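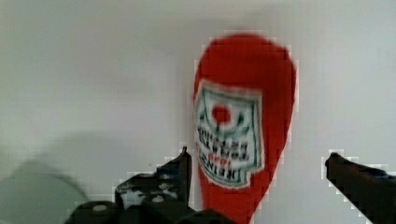

You start out thinking it's a typing job, one of our keyworders told us last July, and by the second week you're lying awake wondering whether a woman holding a coffee cup is taking a break or having a meeting. We liked that so much that we asked if we could put it in our next job posting, and so it has gone in, right at the top, where it may scare off a few people and (we hope) make a few others sit up a little straighter.

Lamance is hiring caption writers and keyworders

Posted January 19, 2022

Lamance is a small stock picture library in Enlow. We license photographs to textbook publishers, church newsletters, dental offices, regional magazines and anyone else who needs a decent picture and doesn't have the time or the budget to go out and shoot one. We represent 198 photographers, most of them part-timers, and they send us more work every month than our present team can get through. We would like to add three people to the captioning desk this spring, and we'd be very glad if you were one of them.

What the work is

Every picture that comes in needs a title, a caption of one or two sentences, and a set of keywords. Many photographers write their own, and they're tired by the time they do it, so what we get is often the same sentence pasted four times over with one word moved. Your job is to take that apart and write something a customer would find if she typed in what she was looking for on a busy afternoon. You'll be working in Piletti, our in-house cataloging program. It's a bit old-fashioned to look at but it's quick, and people get fond of it – there is a button for swapping American and British spellings that we would not give up for anything.

A full shift is five hours, and an experienced keyworder will finish 72 pictures in that time. Please don't let that number worry you. New people do far fewer for the first month, and we would much rather have a short, careful batch than a long one that has to be done over. The slow part is nearly always the people in the pictures. We don't guess at anyone's age, background, job or mood beyond what the photographer has told us or what a customer would plainly agree on, and there is a style guide for all of this which has grown rather long over the years. You will be paid to read it, and then you'll be paid to read it again.

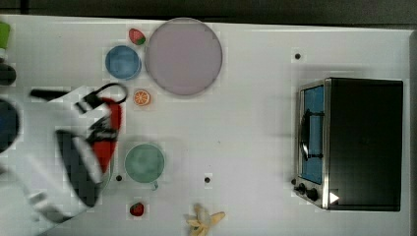
You will also spend some of each week on what we call repairs. These are pictures that have been in the library for years and have never sold, often because somebody tagged a kitchen as a restaurant or spelled "accountant" with one c. You look at the old keywords, strip out the ones that don't belong, and add the ones that should have been there from the start. It's quiet work, a little like mending, and several of our people ask for extra hours of it.

Model releases and property releases are handled by a separate desk, so you won't be chasing paperwork. You will need to notice when a release is missing, though, and send the picture back with a polite note. We do care about the polite part. Our photographers are good to us and we try to be good to them.

Who we're hoping to hear from

You don't need a degree, and you don't need to have worked with pictures before. Our current desk includes people who came from library work, from a fabric store, from court reporting and from raising children, and all of that has been useful. What you do need is clear, plain written English, steady spelling, and the kind of patience that lets you look at a long run of near-identical handshakes and still notice the one where a hand is blurred.

A second language is a real help and we pay a bit extra for it. If you have some special knowledge, please tell us about it, even if it seems silly. We have been badly in need of a person with an eye for breeds of cattle, and the same goes for anyone familiar with boats, hand tools, sewing notions or farm machinery.
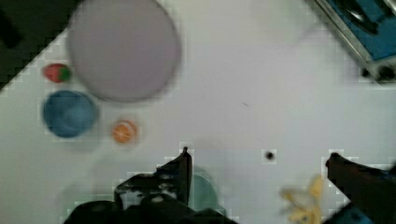 Plate and toy strawberry on a pale tabletop.

Hours, pay and place

All three positions are part-time, with shifts in the morning or the afternoon. Training is done in person at our office in the Takagi Building in Enlow, up one flight of stairs or by the elevator around the back. Once you're trained you may work from home if you like, on a computer we'll lend you, though the office stays open and plenty of us still come in for the company and the big windows. Pay is by the hour and not by the picture, and you'll be paid for training from your first morning. We'll give you the exact rate when we reply to you, before you go to the trouble of an interview.

How to apply

Please send us a letter – one page is plenty – telling us a little about yourself and which hours would suit you. A résumé is welcome but we read the letters first. Along with it, choose any photograph you have at home or on your phone, and send it to us with a title, a caption and as many keywords as you think it deserves. Don't pick your best picture. A dull one will tell us more, and we've had some lovely captions for parking lots.

Letters can go by email to the captioning desk through the contact page, or by regular mail to Lamance, Takagi Building, Enlow. We answer everyone, though it may take us a couple of weeks, and we'll hold on to good letters for the next time we're hiring unless you ask us not to.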